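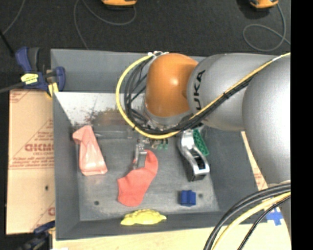
Registering a Change of Address in Zilodska

Residents moving within the municipality file Form 19 at the Edby Street office, window 2. Bring the signed lease, your residence card and one photocopy of each.

1. Fill in the form in block letters. Leave box 7 blank if you rent.
2. Pay the fee of 500 at the cashier and keep the stub.
3. Hand everything in at the window before noon.

The new card is mailed to the address on the lease. Put your name on the mailbox first.

Updated in November by Torben Vogler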